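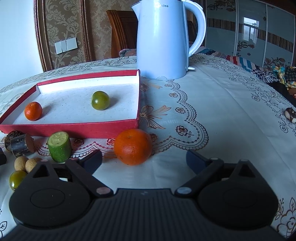 The choice of test objects matters more than the choice of linkage, according to a reader at Kotine, replying to the first call for comments on the Daduson hand-held gripper comparison. Rigid blocks, the reader wrote, flatter every fingertip design, and fruit of mixed size on a cloth would separate the candidates faster.

The comparison group at Talbridge has followed that advice. In a note dated July 24, 2022, it says the second round of its gripper trial uses produce on a household table, with tangerines, smaller tan fruit and cut vegetables as targets. The first round, completed in May, used machined blocks on a bench.

Two fingertip pads are under test on the same hand-held body. The first is the standard Daduson pad. The second is a softer pad supplied by Frei, 5 mm thicker at the tip. Both mount on the same bracket and are changed without recalibrating the wrist camera.

The protocol calls for 3,000 grasps, split evenly between the pads. Operators move single pieces into or out of a shallow box on the table. A grasp is logged as failed if the piece slips before release, if the box shifts, or if the fingers need a second approach. Closing force is not limited by the controller; it is set by the operator's hand and recorded at the trigger.
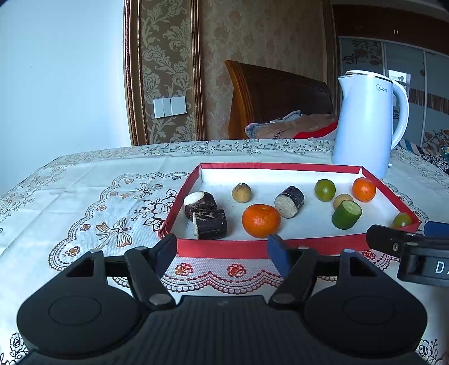

*Produce set in the red-rimmed tray, with the hand-held gripper open in front.*

Cut pieces are scored separately from whole fruit. Talbridge expects the flat faces to favor the standard pad and the round fruit to favor the softer one, but it has released no figures for either group.

Camera placement is the other open item. With the present mount, both fingertips stay in view when the gripper is open. A mount set 35 mm higher has been drawn up for objects that sit behind a tray wall, where the lower part of the target can be hidden on approach. It will be tried after the pad comparison ends.

Grasp logs and pad drawings will be posted together when the second round closes. Kotine has asked for the trigger recordings in raw form.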